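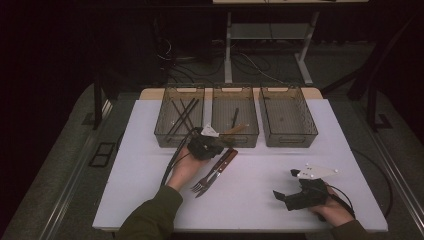 The cutlery line at Clunar's catering depot in Kendport used to employ 11 people on each shift. It still does, although four of them now spend part of the day at a bench in the back room, sorting the same forks and knives more slowly and with a pair of grippers in their hands.

Clunar hires out tableware for weddings, conferences and sporting events. Used items come back mixed, go through the washers and are sorted by type before repacking. The washing was automated years ago. Sorting was left to hand labour. The pieces overlap, the handles vary between ranges, and a fork lying across a knife is a hard object for a machine to pick up cleanly.

The company's answer, developed with the engineering firm Vadero, is to have the sorters demonstrate the job. Each operator holds two hand-held grippers, takes a piece from the table and places it in one of the bins at the back. Reflective markers let the system follow the path of the gripper, and the recorded motion is used to train a pair of fixed arms. Sabina Sokol, Vadero's project engineer, puts the minimum at 300 usable demonstrations per type of utensil, and 600 for anything with a riveted wooden handle.

"The grip point moves," she says. "Wood is thicker than steel, and the balance is different. The operators correct for that without looking, so we record them doing it."

Kinga Fekete has sorted cutlery at the depot for five years and was among the first to move to the bench. She found the grippers awkward at first. The cable pulled at her left wrist until it was rerouted under the hand, and she had to stop using her fingertips to turn a knife before setting it down.

"On the line I would pick up a handful," she says. "At the bench it is one fork, then one knife. My shoulders are better for it. My patience is not."

Bench time is limited to 90 minutes and paid at a higher rate than line work, under terms negotiated by the site delegate, Ernő Magyar. The agreement also rules out using the recordings to assess individual speed. Magyar regards that clause as the important one and would like it extended to the fixed arms, which log every pick made beside a human colleague.

The first arms are due on the line in December. They will handle forks and knives only. Serving pieces, damaged items and anything with food still on it will stay with the sorters, and Clunar has committed to keeping the present headcount for the first year of operation. What happens after that is not in the agreement.

Suha Fakhoury, who manages the depot, expects the work to shift towards inspection and repair – loose rivets, split handles, bent tines – which is currently done in whatever time is left at the end of a shift. Two sorters have started training for it.

Fekete has not applied. She wants to see the arms run through a full wedding season first.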